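The Good Plates

My mother-in-law's gold-rimmed plates came to us in August, wrapped in newspaper old enough to be interesting, along with a note that said DISHWASHER NO. She underlined the NO twice. We have been a two-sink household ever since, in the sense that I wash and Santosh Mishra, my co-editor and downstairs neighbor, comes up to tell me I am doing it wrong.

Several of you wrote in after the last issue to ask how to look after plates like these, and whether it is worth the bother. I can answer the first part.

Gold trim sits on top of the glaze, so anything that scrubs will eventually scrub it away. That covers steel wool, the green side of the sponge, and most of the powders under my sink. Use a soft cloth, ordinary dish soap and water you would be willing to keep your hand in. Wash one plate at a time. A pile of china in a full sink makes a sound I would rather not describe in a family newsletter.

And keep them out of the microwave. The gold is metal. I had a plate from the Skosska outlet that used to have a gold ring around the center and now has a sort of dotted line, and a leftover dumpling is to blame.

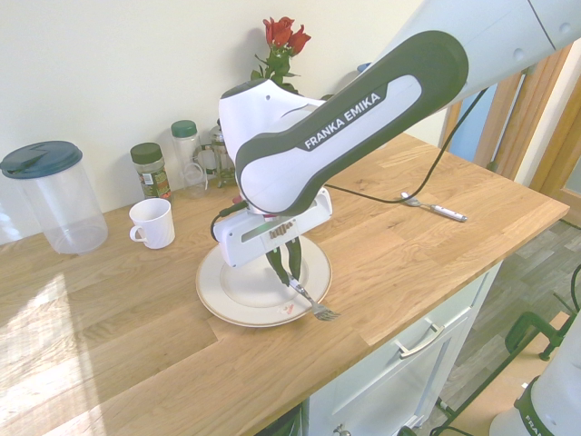
Then there is the matter of forks. A fork dragged across a plate can leave those thin gray lines that look like scratches and mostly aren't. They are metal rubbed off the fork, and a paste of baking soda and water will lift them if you keep it well inside the gold. Santosh swears by a cleaning cream called Gokier. I tried it in the middle of a plate and it did work, though he has been unbearable since.

Forks with white handles need some thought too. If the handle is glued on, a long soak will loosen it, and you will find out over dinner. Wipe, rinse, dry, put away. My everyday set is plain metal all the way down, bought for 87 cents a fork when the Belay Street store closed, and it will outlive everybody reading this.

Sauce is the other enemy. Tomato left overnight doesn't hurt a good glaze, but it dries into something close to roof tar, and that is when people reach for the steel wool. Scrape with a rubber spatula, lay a wet cloth over the spot, and go read something for a while. I keep a pitcher of water on the counter during dinner and pour what's left over the plates when we get up - the one habit of mine that my mother-in-law has praised, and she praised it to Santosh.

For stacking, put a paper towel or a circle of felt between plates. Rusus sells felt rounds in packs of 2, an odd number to choose for people who own dishes. I cut mine from an old blanket.

As for whether it is worth the bother: we ate scrambled eggs off them this morning at seven, with the good forks, and the eggs tasted like eggs. I washed up by hand afterward. Next month, tablecloths, and a letter from a reader who irons hers while it is on the table.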